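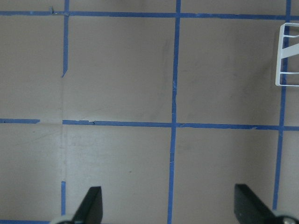
*Wrist view, Trivex two-arm kit. Fingers open over the tape grid.*

**1/** We're reviewing the Trivex bench kit at Ornwood. Two arms, parallel grippers, wrist cameras. The grid is blue painter's tape on brown kraft paper.

**2/** Each base plate bolts flat to the table. Budget 2 hours for mounting and levelling. Cable routing is left to the buyer - the manual gives it half a page. 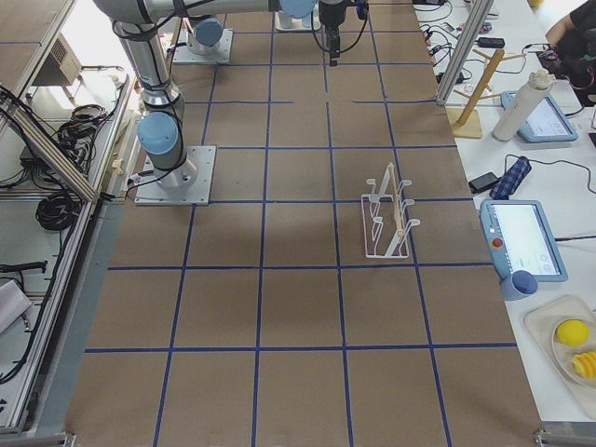
## Cup and rack tasks

**3/** Trivex quotes 500 cycles between gripper checks. We do ours at 300.
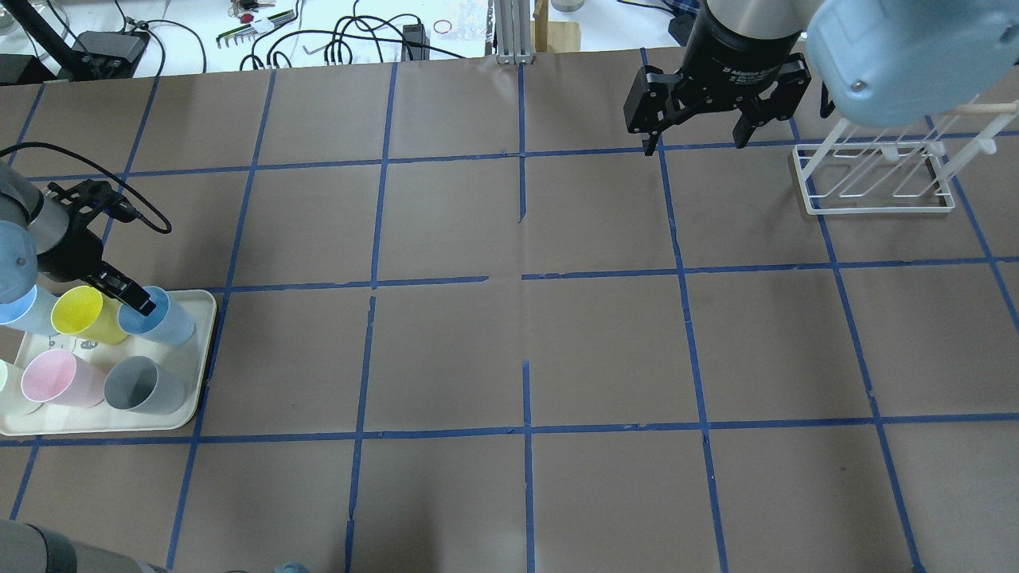 *Left gripper on the rim of a light blue cup. Dish rack at upper right.*

**4/** Finger pads are sold in packs of 10. The Holley pads we tried grip smooth plastic better, but the colour-coded fasteners don't match.

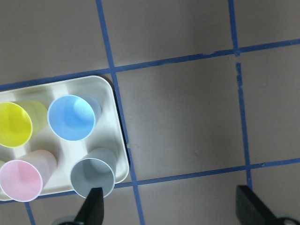

*Yellow, blue, pink and grey cups on the white tray, from the wrist.*

**5/** Pasichnyk mounts are next. Notes in March.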